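Kalow Household Metals Project
Progress report to the Valiren Fund
May 2024

Summary of the period

This report covers the second half of the first year of the project. It follows the layout we agreed with the Fund at the start, so the section headings match those in the earlier report.

The project helps people in Kalow to recycle more of the metal they throw away at home, mainly food tins, drinks cans, foil, foil trays and jar lids. Collection from houses was already in place before the grant. Collection from flats was poor, and foil was not taken from flats at all. The grant pays for new shared containers at blocks of flats, printed material, door-to-door visits and part of the cost of sorting.

We are now working at 38 blocks, the full number in the grant agreement. The last of these were added in March. The school sessions are behind and will run into the next period. Spending is within budget overall, with one line overspent and one underspent, as set out further down.

Work at the blocks

Most of the staff time in this period went on getting the last group of blocks on the Ocampo estate ready. The bin stores on that estate are older than the others and have narrow doors that open inwards. The containers we had used elsewhere would not go through with their lids on. We tried taking the lids off and refitting them inside, which worked, but it meant the crew could not get a full container out again without doing the same thing in reverse. We have now changed to a smaller container at those blocks and placed two side by side. The crew has asked us to keep to this size for any future sites of the same age.

Signs have been put up in every bin store. The first version had too many words on it. Residents told us during visits that they had not read past the heading. The new version has larger drawings and a short list of what can go in, and it is fixed at eye level beside the door instead of on the container itself, where it was getting scraped off.

Lighting is still a problem in several stores on Ocampo. We have reported it to the landlord and have been told that repairs are on the planned works list. We do not have a date. Until then we have put reflective strips along the front edge of the containers. This does not solve the problem for people who do not want to go into a dark bin store in the evening, and some residents have said plainly that they will carry on using the chute.

Door-to-door visits

Visits were made in the early evening and on Saturdays. We called at 200 flats on the Ocampo estate in this period. Where there was no reply we left a card and called once more on a different day.

The questions people asked were much the same as before. The most common was whether tins have to be washed. Our advice is a quick rinse in used washing-up water, and labels can stay on. The second was whether foil that has had food on it is any use. We say yes if it has been wiped or rinsed and no if there is still food stuck to it. Quite a few people did not know that the shiny film used for crisp packets is mostly plastic and does not belong with foil. We now take a crisp packet and a piece of kitchen foil on visits and show people the scrunch test. Foil stays in a ball when it is squeezed and the packet springs open again. This has been more useful than anything on the leaflet.

We also heard complaints. Some were about missed collections on the general waste round, which we do not run, and we passed these on. Others were about the plastic caddies we gave out for use in the kitchen. They are too tall to go under the sink in the smaller flats, where the pipe runs across the cupboard. We have stopped ordering that type and are offering a reusable bag with handles instead.

Quality of what is collected

Material from the blocks goes to the sorting depot run by Flameck, which also handles the metal from house collections. Under our arrangement with them, loads from the flats are kept apart on arrival so that they can be checked before being mixed with the rest.

Food tins and drinks cans are coming through in good condition. The usual unwanted items are plastic bottles, glass jars with the lid still on, and small electrical goods. Batteries have been found loose in the loads, and this is the item that worries the depot most. We have added a line about batteries to the new sign, and there is a battery tube in the entrance hall of the estate office for people to use.

Foil needs more explaining. Small flat pieces slip through the screens at the depot and end up with the rejected material. Foil that has been saved up and pressed into a ball travels through with the cans and is sorted properly. Our advice to residents is to keep adding to the same ball until it is about the size of a fist, and the depot is happy with this. 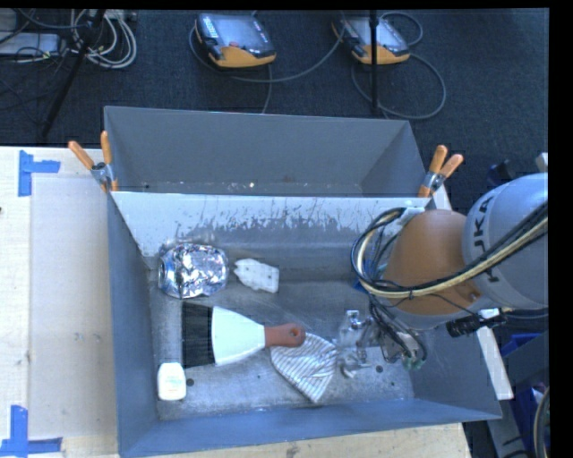 Foil scrunched into a ball, in a metal bin.

Foil trays remain mixed in quality. Many come in with baked-on food, particularly after weekends. We considered leaving trays out of the scheme for this reason. Flameck would prefer that we carry on and push the message about rinsing for another six months before deciding, and we have agreed to that. Aerosols are accepted if they are empty, with the plastic cap removed. Paint tins are not accepted, and we continue to direct people to the household waste site for those.

School sessions

The grant agreement includes sessions at four primary schools. Two have been held. The other schools asked to move theirs to the summer term on account of staff absence and a change in the timetable, and both have offered new dates.

The sessions that went ahead were for the older classes. Pupils sorted a mixed bag of clean packaging, used a magnet to tell steel from aluminium, and took home a sheet to fill in with their family. Return of the sheets was low. Teachers suggested that we set the task over a weekend and keep it to one side of paper, and we will do this for the remaining sessions. We also need more magnets. Groups were waiting for their turn and the end of the session was rushed.

Spending

Printing is overspent. The cause is the second version of the sign, which was not in the original budget. The school sessions line is underspent by a larger amount and most of that money will be needed when the remaining sessions take place. We would like to move what is left over into printing, and a separate request is enclosed with the accounts.

Containers came in under the original quote. The smaller type used on the Ocampo estate costs less per unit, which offset the need to buy more of them. Sorting costs are in line with the agreement with Flameck, and their charge is fixed until the end of the grant year.

Staff costs are as planned. One part-time post was vacant for several weeks and the hours were covered by existing staff, who have taken the time back since.

Risks and changes

Lighting in the bin stores is the main risk to results on Ocampo. It is outside our control and we would welcome any help the Fund can give in raising it with the landlord.

The landlord is also considering closing the rubbish chutes. If this goes ahead, the amount going into all the containers will rise sharply, and so will the amount of general rubbish put in the wrong place. We have asked for good notice so that we can visit residents beforehand. No decision has been made.

The risk of container supply, which was marked as high in the last report, can now be removed. All containers have been delivered and we hold spares.

Next period

We will hold the remaining school sessions, finish second calls on the Ocampo estate, and go back to the earliest blocks in the scheme to check signs and replace any that are damaged. Kitchen bags will be offered at those blocks as well.

We will ask Flameck for a further set of load checks in the autumn, done in the same way as before so that the results can be compared. The findings on foil trays will be sent to the Fund ahead of the final report, together with our view on whether trays should stay in the scheme.

The signed accounts, the revised sign and the request to move funds between budget lines are attached separately.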